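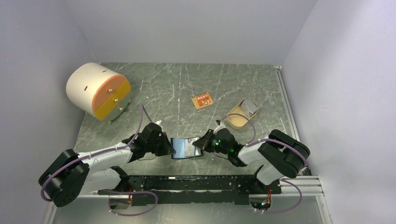 Phone held at both ends, left and right grippers.

October, 9:40 p.m. Budget draft goes to Ingrid Halvorsen in the morning and the equipment page is still wrong. I had the second cell priced as a copy of the first, two arms and one rail, with nothing for spares. Corrected tonight. New lines: 2 gripper assemblies, one wrist servo set per arm, a full replacement cable run for each side.

Cables are the item I keep underestimating. Each one loops over the wrist, follows the upper link and hangs down past the rail, so the length is well over the reach of the arm. Sedgwick sells them only in fixed lengths, 107 dollars each, lead time 35 days. Arnora will cut to order but wants the whole quantity up front. Put Sedgwick in the draft and noted Arnora as the alternate.

The base plate can wait. The one we have is scuffed along the top and that has no bearing on anything. Same for the walls. I would sooner spend on a second power supply - the current unit is shared with the Didari bench and trips when both are loaded.

Handling items came to 277 dollars, mostly phones and small containers. Left it in, though it may be moved to consumables.

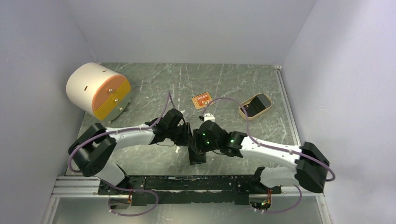

Ryota Imai wrote back at ten that the spares line should be doubled and the second cell pushed to spring, his reasoning being that one cell running every day is worth more to the Flutulgate work than two that take turns being down. He also wants the servo sets bought from the same batch if the seller will agree to it.

I don't agree about spring. Doubling the grippers is fair and I changed that. Kept the cell in as a separate page with its own total - Ingrid can strike it without touching the rest. Still need a freight quote for the rail.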